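Section 4. Applying Horgan Clear Finish to Small Cabinets

This section covers surface preparation, coating and curing for bare or previously oiled wood. For painted or varnished pieces, strip the old coating first (see Section 3). Read the safety sheet before opening the can.

4.1 Before you start

1. Set the room to a steady temperature and open a window on the side away from the work.
2. Let the wood stand in the room for 24 hours.
3. Stir the finish with a flat stick. Do not shake the can.
4. Pour the amount needed for one coat into a shallow tray and close the can.

CAUTION: Rags soaked with finish can catch fire on their own. Lay them flat outdoors to dry, or store them under water in a lidded metal can.
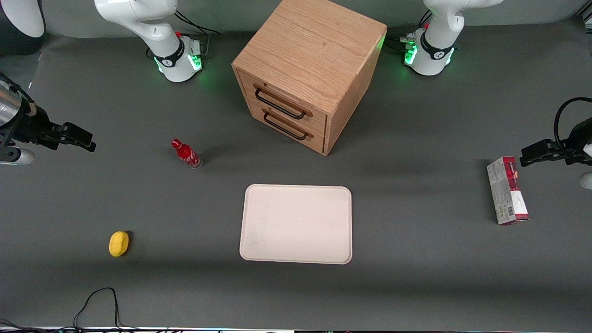

Work at bench height wherever the size of the piece allows. The bench must be level, or the finish will collect along the lower edge of each panel. Set the cabinet well in from the front of the bench, as on the gray top here, so that the sides can be reached without leaning across wet surfaces. Keep applicators and the tray within reach but clear of the piece. A sponge may be used for wiping down with water before coating. Do not use the same sponge for finish.

4.2 Sanding

1. Remove knobs, catches and loose hardware. Bag and label the screws.
2. Sand all faces with the grain, using light and even pressure.
3. Vacuum the surface, then wipe with a cloth dampened with water.
4. Wait until the raised grain is dry and sand once more by hand.

NOTE: Do not use a tack cloth containing wax. Wax residue keeps the finish from bonding. 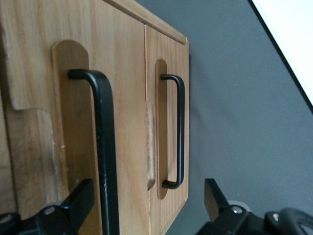

Grain direction decides the order of work. Finish one part completely before moving to the next, and change direction only at a joint. On a cabinet such as this one, with a raised strip along the top and a round-topped backplate on the front, treat the strip and the backplate as separate parts. Use a folded edge of abrasive at the seam under the strip. Darker streaks in the grain are not a defect and should not be sanded harder than the rest.

4.3 Coating

1. Apply a thin coat with a lint-free pad, working with the grain.
2. After 10 minutes, wipe off all finish remaining on the surface.
3. Leave to dry overnight.
4. Repeat for a total of 2 coats.

CAUTION: Keep cardboard and paper off coated surfaces until curing is complete. They stick and leave fibers behind.

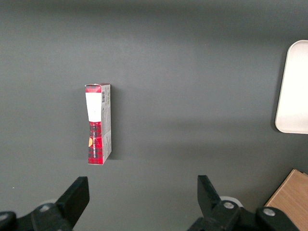 Figure 4-3. Small cardboard box with red-and-black plaid print and white label.

4.4 Curing

Allow about 50 hours after the last coat before refitting hardware. In a cold or damp room, allow longer. Test a hidden area with a fingertip. If it feels tacky, wait and test again.

Section revised September 21, 2023, by Jade Penner.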